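Skunel Questions Office "Focus Score" Claims, Publishes Its Own Desk Survey

April. Skunel, a workplace research firm, today released a survey of 210 office workers that casts doubt on the focus scores now sold with desk-booking software. The firm found no clear link between a high score and work finished on time.
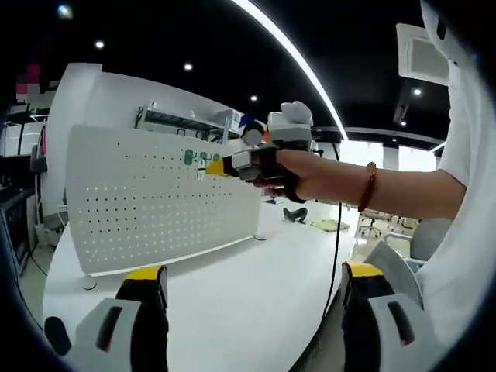

At a long white desk with a curved edge.

"We were told these numbers would change how offices are laid out," said Ivana Lucero, research lead at Skunel. "We asked three vendors how the score is worked out. One sent a brochure."

Workers filled in a short diary at 3 p.m. each day for a month. Their answers were then set beside scores from Clikex, a booking tool used at all the sites.

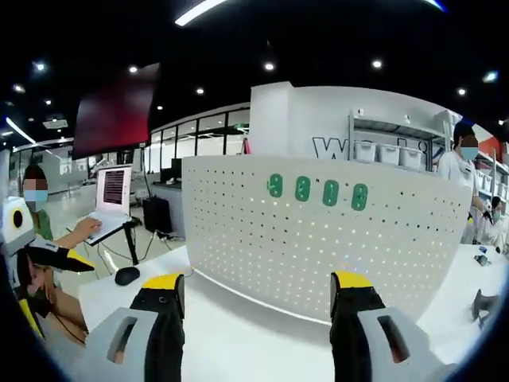
The firm is wary of its own results, too. The sample is small, and 200 of the people who took part work for just two employers. Diaries are only as good as the people keeping them.

Vendors often say that shared desks raise scores. Skunel saw a small rise at one site and a drop at another. A glossy white tabletop in a bright office looks good in a sales deck, but the survey found no sign that it helps anyone finish a report.

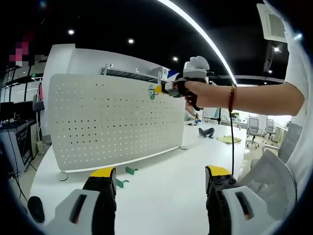
The full survey is free on request. Press contact: Florence Cormier, Skunel.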